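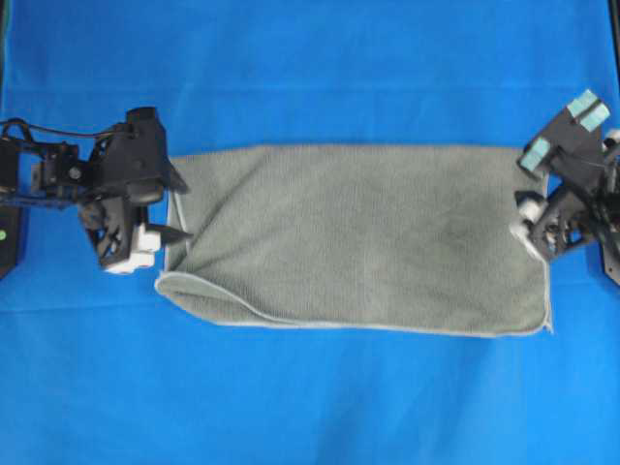 Spend it all on the arms and sort out the small stuff later, Hordiienko told us when we asked for a quote on two-arm towel folding. Is that good advice? I run a little linen room in Trovidcombe, the quote leaves me $1,266 for everything else, and I've never bought a robot in my life!
linenroom_jo

foldorbust
Nope. Hold back $200 for fingertip pads and another $768 for a second camera. We skipped the camera on our Plilier setup and I regretted it by July.
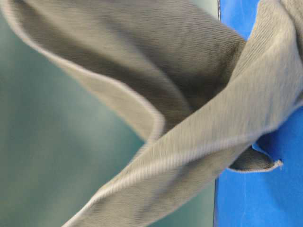 I'd also put a bit aside for plain practice cloths — same fabric you'll really be folding, because ours did fine on thin stuff and hated the thick ones.

mangle_mike
get 3 quotes

sheets2thewind
What foldorbust said, plus ask who pays for shipping when an arm goes back for repair. Nasten charged us both ways, ouch.
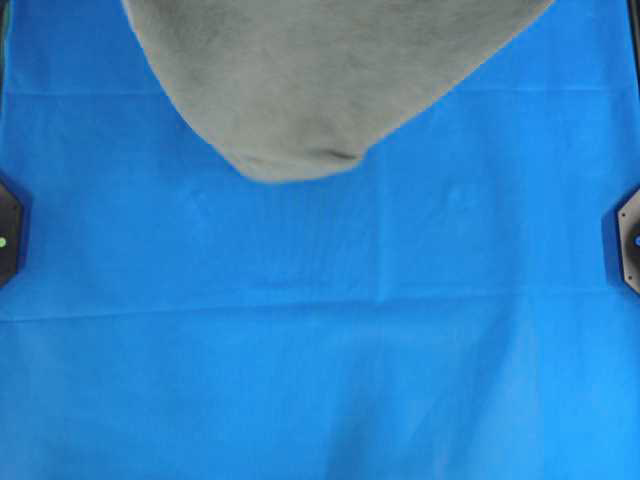
Gray fabric-like object over a blue work surface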